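Two Grippers, One Stick and a Board Full of Blocks

I went to Londcombe to compare grippers and came home mostly wanting to talk about a rod.
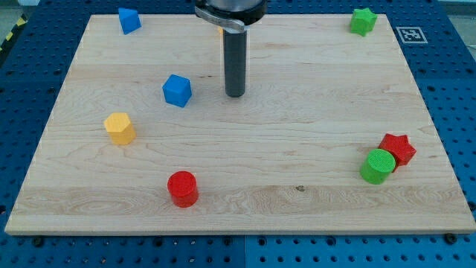

I'd been promised a straight fight between two machines' worth of fingers. On one side the Henov, a two-jaw gripper that closes like a pair of salad tongs, and on the other the Golisar, a soft three-fingered thing that feels like a garden glove somebody left in the sun. Both bolt onto the same arm, both talk to the same Danladi controller, and I had two days, a key to the workshop and more coffee than was good for me.

The job was pushing and sorting small blocks on a wooden board. Sounds like nursery school, I know! But blocks are sneaky. A cube gives the jaws two nice flat sides to grab, so the Henov loves a cube. Give it a star and the whole thing changes - the jaws land on a point, the star spins a little, and off it goes toward its neighbor. I must have watched that happen all through the first morning, and I yelped every single time.

The Golisar was kinder to the stars. Its fingers sort of fold around whatever they meet (it's rather sweet to watch) and it hardly cared which way a block was facing. Where it fell down was in tight spots. If two blocks were nearly touching, those puffy fingers had nowhere to go, and it would bump one block out of the way while it was busy picking up the other. Cylinders were fine for both of them, as long as they were standing up.

Then on the second day we took the fingers off altogether and put on the rod. One plain, round-tipped rod, pointing straight down. It can't pick up a thing. All it can do is nudge, and I was ready to be bored for an hour and go find a sandwich.

Well, I missed lunch. You tell the arm to move the red cylinder over toward the blue cube, and the tip drops down behind it and leans, and if the push is even a hair off center the cylinder starts to roll around the tip and wander away. So the arm has to back off, go around and try again from a better angle. With jaws you make one decision and then you're carrying the block. With a rod you're deciding the whole way across the board, and every bad guess is right there in front of you.

It also showed me how much of my gripper trouble had been camera trouble. When the Henov missed a star, I'd blamed the Henov. With the rod on, I could see the tip come down a touch to the left of where it should be, over and over, always the same side. We redid the camera setup, which took 10 minutes, put the jaws back on, and the stars got a whole lot easier. I felt I owed that gripper an apology.

By the time I packed up, the log on the Danladi showed 584 moves across all three tools. I'm not going to pretend that's a proper study. I stopped for snacks, I changed my mind about the layout more than once, and I didn't write down every time I cheated and straightened a block with my own hand.

So what would I buy? If your parts are boxy and you know where they are, get the Henov, it's quick and it doesn't fuss. If you've got odd shapes with some elbow room between them, the Golisar is lovely to work with, though I'd want spare fingers in a drawer, as mine had picked up a small nick by the end. And whichever you choose, ask somebody to turn you a rod as well and spend your first afternoon just pushing things around.

I'm going back to Londcombe in September with the same board and a longer list of shapes. I've asked for something egg-shaped. The workshop hasn't answered me yet.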